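**Folov spring-loaded door closer, second-hand and reconditioned**

Updated April 2026. Prices on the board in the shop, ring if you can't get in.

Back in stock, finally. These are the old Folov closers, the overhead kind with the folding arm, taken out of schools and chapels round Vesham and gone through on the bench. Not pretty. Heavy. They shut a door properly, which is more than the new ones did on our own front door.

Comes in two body sizes:

- **Small body** – internal doors, cupboards, light back doors
- **Large body** – front doors, anything with a draught behind it, fire doors *that aren't certified* (see below)

Finish is silver or brown. Brown goes first. Can't mix and match covers between sizes, people have tried, the screw holes don't line up.

**What's been done to them**

Stripped, cleaned, new seals, fresh oil, left under load on the rack for four days to see if anything weeps. If it weeps it goes back in the bin for parts. Arms are checked for slop at the elbow. Both valves turned right in and out so you know they move. Covers get a wash and that's it, we don't respray. Expect scratches and the odd bit of somebody's magnolia gloss.

Screws are new. Old ones are always chewed.

**Fitting**

Paper template in the box. Use it. Hinge side, pull face of the door, body on the door and shoe on the frame. There is a way of doing it the other way round for doors that open outwards and the drawing is on the back of the template, bit faint, hold it up to the light.

Pilot holes please. On a softwood door go in at least as deep as the screw is long, on hardwood same again and a bit of candle wax on the thread. Don't use a impact driver. You'll strip the body lugs and I won't take it back.

Hollow doors – no. Not without bolting through, and you'll need to ask for the through-bolts as they're kept seperately.

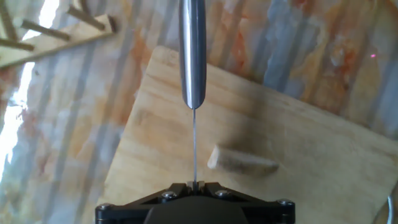

Haf Gethin wrote in to say the template is wrong for rebated frames, and that she had to move the shoe over before the arm would fold flat. Hers is a large body on a porch door. She's right, it doesn't allow for the rebate. If yours is rebated, measure the step and shift the shoe by that much towards the hinge, then hold the arm up and try it before drilling anything. Will get the template redrawn when there's time.

**Setting it up**

Two valves on the end of the body, marked 1 and 2. Some have lost the marking. 1 is the one nearest the door.

Valve 1 is the main swing. Clockwise slower, anti-clockwise quicker. Quarter turns only, then let the door go and watch it. Valve 2 is the last bit, the latch. If it slams, close it down a touch. If the door stops just short and sits there, open it up.

Never wind a valve all the way out. Oil everywhere and the closer is scrap. Had one back like that in November, carpet and all.

Leave it a week then go over the adjustment again. They change a bit once the oil's been moved about. They're also slower in cold weather, so a porch door set up in summer will want another look later on.

**Fire doors**

Cannot sell these for a certified fire door. No paperwork on any of them. If the building inspector is coming you want a new Skornetti closer, which we can order, takes five working days usually. Costs more. Comes with the certificate in the box, don't lose it.

**Spares**

- Arm, complete, left or right (they're the same arm, turn it over)
- Shoe and pin
- Covers, small silver only at the moment
- Seal kit – would rather do it for you, the spring is under a fair load and it bites
- Hold-open arm, some six left, large body only

Bunting closers look identical from the floor but the spindle is square on a different taper. Folov arms do NOT fit. Take the arm off and look before you order.

**Guarantee**

Six months on leaks, none on finish. Bring it back with the arm on. If it's been painted over the valves that's the end of the guarantee, sorry.

**Collection and post**

Collection from the yard, side gate, ring the bell twice. Large bodies go by courier, small ones by ordinary parcel. Packed in shredded card so open it over something. Old closer taken in part exchange if it's a Folov and not leaking, doesn't matter about the cover.

Fitting service is Iolo Prosser, Vesham and the villages only, he's booked up a fair way ahead so ask when you order and not after. He'll want to know door width, which side it's hung, and if there's a letterbox spring or brush strip fighting it.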